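Week 6 handout: Comparing two grippers in simulation
Course lab, November 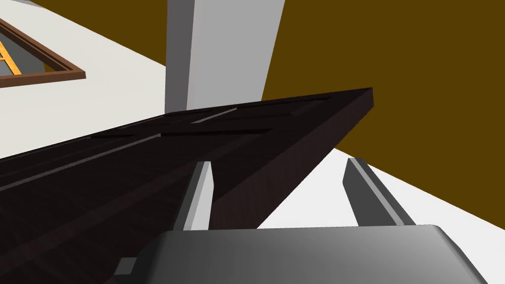 Leandro Mansilla asked after last week's session why we bother with the wrist view at all when the simulator already reports the contact forces. The force log tells you that a finger touched something. It does not tell you which edge it touched, and with thick boards and panels that is usually what you need to know.

The two grippers are the Cukiton parallel gripper and the Prarkau. Both are mounted on the same arm model and use the same controller. Do not change the controller gains between runs.

Procedure

Load the panel task and set the random seed to 763. Run 200 trials per gripper. Stop any trial that goes past 2000 steps and log it as a timeout, not as a drop.

For each trial record the finger opening at first contact, the angle between the palm and the edge of the board, and the result. Save one wrist view per trial, taken just before the fingers close.

Notes

Dark wood textures make the edge hard to pick out in the wrist view. If you cannot tell where the edge is, write "unclear" and go on.

Grooves in a panel can look like edges to the detector. Iker Pacheco's script from week 4 marks these, but check its output by hand for the first few trials.

Work in groups of 2. Hand in the log file and one page of comments. Questions about the Prarkau model go to Leilani Baptiste.

Reading for next week: chapter on finger geometry, first half only.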